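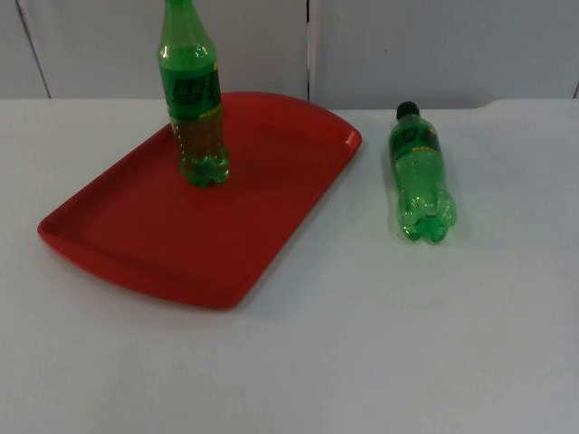 3. Study Area and Methods

Figure 1. Green plastic soda bottles and a red serving tray.

3.1 Setting

The survey was carried out in Majimbun, a market town on the Kevia River. Bottled drinks are sold there from small shops, roadside stalls and eating houses, and most are consumed within a short walk of where they are bought. The town has no curbside collection for plastics. Household waste goes to open skips at the edge of each ward, and the skips are emptied on Friday.

A deposit on plastic bottles was introduced in March by Drivar, the distributor that supplies most of the town's retailers. The deposit is charged at the till and paid back in cash at any participating shop. Before that, a smaller scheme had run in the Fandasik ward only, with tokens in place of cash. Shopkeepers there told us that the tokens were often lost or traded between customers, and the ward moved to cash refunds together with the rest of the town.

3.2 Sample

We drew the household sample from the ward registers, which list 4000 addresses. Of these, 1000 were selected at random and sent a short letter in advance. Interviews were completed at 725 addresses. The remainder were vacant, could not be reached after repeated visits, or declined. Response was lowest in the blocks near the bus station, where many rooms are let by the week and the registers are out of date.

Retailers were sampled separately. We approached every participating shop in 5 wards and asked the owner or the person at the counter to keep a daily return sheet. Eating houses were treated as retailers if they sold drinks to take away. Where drinks were served only at the table, the bottle normally stays with the business and no deposit is charged, so these places were left out of the return rate and are discussed in Section 5.

3.3 Questionnaire

The household questionnaire asked who in the home usually buys drinks, where empty bottles are kept, who takes them back, and what happens to bottles that are not returned. Early versions asked people to recall how many bottles they had bought in the past month. Pilot respondents found this hard and tended to give round numbers, so the final version asks about the day before the interview and the most recent trip to a shop.

Reuse in the home needed its own set of questions. Many respondents keep empty bottles for water, cooking oil or kerosene, and do not think of them as waste or as unreturned. We coded a bottle as "retained" if it was in use at the time of the visit and as "stored" if it was being kept with no present purpose.

3.4 Return sheets

Sheets were collected weekly. Entries were checked against the refund claims that shops submit to the distributor, and sheets with gaps of more than two days were dropped. Crushed bottles are refused under the terms of the scheme, but several shops accepted them from regular customers and paid the refund themselves. These returns appear on the sheets and not in the claims. We kept them in the analysis, as the question here is whether the bottle came back and not who bore the cost.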